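## 4. Where Things Get Put Down

### 4.1 The problem of the clear surface

Anyone who has owned a table knows that it fills up. The research on household clutter has treated this as a matter of character, or income, or storage, and has produced a great many questionnaires in which people are asked how tidy they feel. We were more interested in the table. Bergmann's earlier work on hallway shelves had suggested that objects left in shared homes bunch together even when there is plenty of space to spread out, and that the bunching has little to do with whose objects they are. Keys attract mail. Mail attracts more mail. By January a shelf that could hold a banquet is holding a single leaning tower at one end.

We call the first object placed on a clear surface the *settler*, and whatever follows it the *colony*. Reviewers of a previous draft asked us to drop these terms. We have kept them, with regret for the reviewers.

### 4.2 Data

The main data set is the Faltisel diary study, in which members of shared households wrote down each object they set on a common table and where they set it. After removing entries that were illegible, entries that consisted only of complaints about another member of the household, and one long run of entries that proved to be a grocery list, we were left with 3953 placements. Each was coded by hand for position (near an edge, near a corner, near the middle) and for distance to the closest object already there.

Coding was done by 2 readers working apart. They agreed on distance nearly all the time and on position rather less, mostly over the question of what counts as the middle of a table. Prajapati holds that the middle is wherever the fruit bowl would go. Bergmann holds that this is no basis for a measurement. The published codes follow Bergmann, and the fruit bowl version is kept in the supplement for readers of a more practical turn of mind.

### 4.3 A baseline for indifference

To say that people bunch their belongings, we need to know what not caring would look like. The simplest version drops each object at random on an empty surface, with no regard for edges, neighbors, or feelings. We ran 1000 such tables for the small size and 2000 for the large one, using the Clitico package with its default settings. The defaults are generous about overlap, so we turned that off; in the first batch a teapot had come to rest inside a dictionary.

Random tables look oddly neat to the human eye. Things sit apart from one another with the air of guests at a party where only the host knows anyone. Diary tables look nothing like this. In the diaries the second object lands close to the first far more often than chance would allow, and the third lands closer still. The effect is weaker for cups, which people seem willing to put anywhere, and strongest for paper.

### 4.4 Edges, corners, and reach

One dull explanation has to be dealt with. Perhaps people simply put things where their arms happen to end, and the colony is a by-product of always coming through the same door. We take this seriously, partly because it is probably half true. In the Eren apartments, where the table can be reached from only one side, bunching is stronger than in the Skatine house, where it can be reached from all of them. If reach were the whole story, though, the Skatine tables should match the random ones. They don't. People in that house walked past an open stretch of tabletop to add an envelope to a pile that was already sliding.

When asked why, they gave answers of limited use. The most common was "that's where it goes." We pressed one household on who had decided this and were told that it had always been that way. The household had moved in during the study.

For the purposes of the model, we treat reach as a fixed cost and attraction to existing objects as a separate term that fades with distance (Figure 1). The two can be told apart only when the settler stands off center and much of the surface stays free, a condition the diary households met less often than we had hoped and the parents among them never met at all.

**Figure 1.** An off-center group on a mostly empty tabletop. 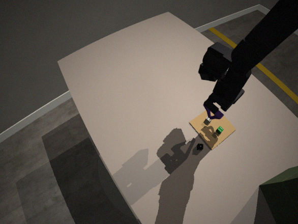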